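Fixing a Slipping Grasp on Thin Objects in Simulation

This tutorial covers one fault: the gripper closes on a thin, flat object, the object comes up off the table, and then it slides or rotates between the fingers during transport. Boxes and fruit work fine with the same settings. Knives, spoons and spatulas don't.

We hit this on the Wenstead tabletop set while running a pick-and-place policy with a Franka arm. The log said the grasp had succeeded every time, which made the fault slow to find. Out of 100 knife episodes, 70 ended with the knife on the floor or lying across something it shouldn't have touched.

What you need

A simulator that lets you read contact points per step. We use Astau, but any physics engine that reports contacts will do. You also need a wrist camera view, a fixed view of the table, and write access to the collision meshes. Make a copy of the object folder before you start.

Step 1. Confirm that it is a slip

Replay a failed episode at slow speed and log the object's pose relative to the gripper. If the pose stays constant until the moment of release, you have a planning fault and this page won't help. If the pose drifts while the fingers are closed, carry on.

Check the finger opening as well. A gripper that reports fully closed with an object in it has either lost the object or is passing through it.

Step 2. Look at both camera views

Open the fixed view and the wrist view from the same episode. The fixed view tells you what the arm could hit. The wrist view tells you where the fingers are on the object.

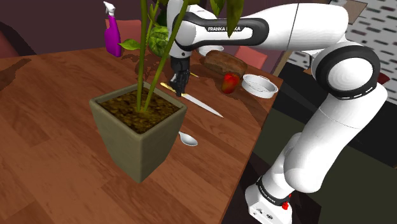
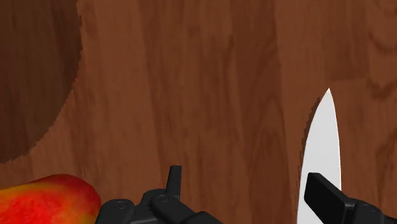 Contact reporting is where most of the trouble with thin objects starts. The engine may return a single contact on each finger when the real surface would give a patch, and a single contact does little to stop rotation. On the wrist view, note which part of the knife the finger is against. With the black finger pressed to the side of the blade, low down, the tip has a long way to swing if the grip lets go. Write down the contact count for each finger at that step.

Step 3. Check the collision mesh

Turn on the collision overlay. On our knife the visual mesh was fine, but the collision mesh was a convex hull wrapped around the whole object — handle and blade together. The hull left a gap between the drawn blade and the surface the fingers were touching. The hull also had a slight taper, so squeezing harder pushed the knife out.

Replace the single hull with 2 parts, one for the handle and one for the blade. Keep the sides of the handle parallel where the fingers will meet them. Reload the scene and check that the object still rests flat and doesn't jitter.

Step 4. Set friction and force, in that order

Set the friction on the finger pads first. Leave the object's friction alone for now, or you will be changing two things at once. Then run a short hold test: grasp, lift, wait, rotate the wrist, wait again. Raise the grip force only if the object still drifts.

Don't go straight to the maximum. High force on a thin part drives the fingers into each other's collision space, and the solver may throw the object across the room. We had a knife leave the table that way.

Step 5. Fix the success check

Our check counted a grasp as good if the object was above the table. A knife hanging at a bad angle passed. Change it so that it also requires contact on both fingers and a steady relative pose for 110 steps. Rerun the old failures with the new check before you trust any new results.

Step 6. Add a stop condition

If the relative pose drifts past your limit during transport, stop the arm and lower the object straight down. Don't let it finish the move. This matters more if the policy is going to run on hardware later — a dropped spoon is a nuisance, a dropped knife can injure someone. For hardware trials at Zallmont, we use blunt training knives and keep the cell closed while the arm is powered.

If it still slips

Move the grasp target to the handle and exclude the blade from the list of allowed grasps. We kept this rule even after the mesh was fixed. Then look at the time step. The Rugemalira scene files ship with a coarser step than ours, and the same knife slipped there until we halved it.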